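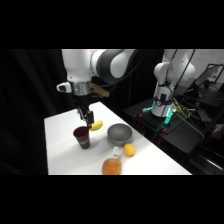
Rok Halilović lleva desde mayo con el kit de Wuria encima de la mesa y todavía no sabe si lo recomendaría. "Depende de quién pregunte", dice, y se ríe. Es técnico de integración en Strazds, taller pequeño, y le tocó probarlo porque era el único con hueco en la agenda. Hablamos de pie, con prisas, él con un café y yo con la grabadora a media batería. Quería empezar por el banco de pruebas, que para él es lo más revelador del producto: un plátano de juguete junto a una taza granate, un bol gris, un limón, un panecillo. Nada de piezas de catálogo. "Si me traes cubos de colores te funciona todo. Tráeme un limón".

El kit se llama Fekon. Pinza de dos dedos, soporte para la muñeca, software de agarre y un año de asistencia. Se monta sobre el brazo que ya tengas, o eso promete la hoja comercial. Precio: 2.707 euros sin el brazo, claro. Halilović lo considera razonable, con matices.

"La pinza es buena. Lo digo primero porque luego me voy a quejar mucho". Los dedos estrechos le gustan, entran donde otras no entran. Al lado de una taza, por ejemplo, con un objeto pequeño casi pegado al borde. "Con una pinza ancha ahí vuelcas la taza. Siempre. Con esta hay que hacerlo bastante mal para volcarla". ¿Y la ha volcado? "Sí. Lo hice bastante mal".

Las quejas, entonces. La primera, el montaje. El manual dice una tarde, a él le costó 2 días y una llamada larga. Los tornillos venían bien, el adaptador también, pero el apartado de calibración está traducido a medias y hay un paso que remite a una figura que no existe. "La figura catorce. La busqué como un tonto". Se lo contó a Wuria y le mandaron un PDF corregido, que seguía sin la figura catorce. Al final la solución se la dio por teléfono Soon-im Chae, de soporte, en diez minutos.

Con Chae hablé después, por videollamada, mala conexión. No esquiva el tema. "El manual es lo más flojo que tenemos, lo sé. Lo escribió gente que ya sabía montarlo". Dice que la versión nueva está en marcha y que lleva fotos de verdad en vez de esquemas. Fecha no da. Insisto y tampoco.

Segunda queja, las licencias. El software básico viene incluido, pero el módulo de escenas mixtas (varios objetos distintos, revueltos, sin posición fija) se paga aparte: 290 euros al año. A Halilović esto le molesta más que el manual. "Es que es justo lo que quieres hacer. Nadie compra esto para coger siempre la misma pieza del mismo sitio, para eso tienes cosas mas baratas y más rápidas". Chae lo defiende a medias. Que hay clientes que solo usan posición fija y no tienen por qué pagar el resto. Que quizá habría que explicarlo antes de la compra. "Eso sí te lo acepto".

Pregunto por los números, por lo que hace bien de verdad. En Strazds apuntaron 1.124 intentos de agarre, todos con mesa blanca y la misma luz. No me quiere dar un porcentaje global, le parece engañoso. Prefiere ir por objetos. El limón, casi sin fallos. El pan, bien, aunque depende de la fuerza que configures, y si te pasas lo marcas. El bol es otra historia: hay que cogerlo por el borde y el programa a veces se empeña en buscarle el centro. "Baja, se lo piensa, sube. Baja otra vez. Te dan ganas de dárselo tú".

¿Y lo transparente? Aquí resopla. Mal. Plástico claro, cosas que dejan pasar algo de luz, ahí el kit duda mucho. Según él no es un problema solo de Fekon, le ha pasado con todo lo que ha probado, pero el folleto pone "cualquier objeto doméstico" y eso, dice, habría que quitarlo. Chae, cuando se lo traslado, se queda callada un segundo. Luego: "Lo del folleto no lo escribo yo".

Hay un detalle que no esperaba oír y que él saca solo: el mantel. La primera semana trabajaron sobre una mesa oscura y los resultados eran peores, sobre todo con la taza. Cubrieron la mesa de blanco, pusieron más luz y mejoró. No lo midió en serio, avisa, no lo cites como estudio. Lo cito como lo que es, un tipo que cambió el mantel.

Comparaciones. El otro kit que tuvo entre manos fue el de Roststead, más caro y con mejor documentación. La pinza le pareció más torpe. "Si tienes que montarlo tú solo y no has hecho esto nunca, Roststead. Si ya te has peleado con un brazo antes, Fekon y te ahorras dinero". ¿Para un instituto, una escuela de FP? Duda. Diría que Fekon, pero con alguien al lado la primera vez, y contando con pagar el módulo desde el principio, que luego vienen las sorpresas.

De la asistencia habla bien. Respuesta el mismo día casi siempre, y persona, no formulario. Las pegas van por el horario, que acaba pronto, y por los recambios: las puntas de los dedos se gastan, y un juego nuevo puede tardar hasta 2 semanas en llegar. Él pide ya de dos en dos. Chae dice que están buscando almacén mas cerca, sin concretar.

Le pregunto a Halilović si se lo va a quedar. El periodo de prueba de Strazds termina en nada y la decisión no es solo suya. Que sí, cree. Que la pinza seguro, el software ya veremos, ha visto alternativas abiertas que quiere probar con el mismo limón. Bueno, con otro limón. Mira el reloj, tiene una entrega, me acompaña a la puerta y ya en el pasillo se acuerda de algo: que ponga lo de la figura catorce. Que lo ponga con el número.

Entrevista realizada el 28/11/25. El kit fue cedido por Wuria a Strazds para la prueba; esta web no ha cobrado de ninguna de las dos.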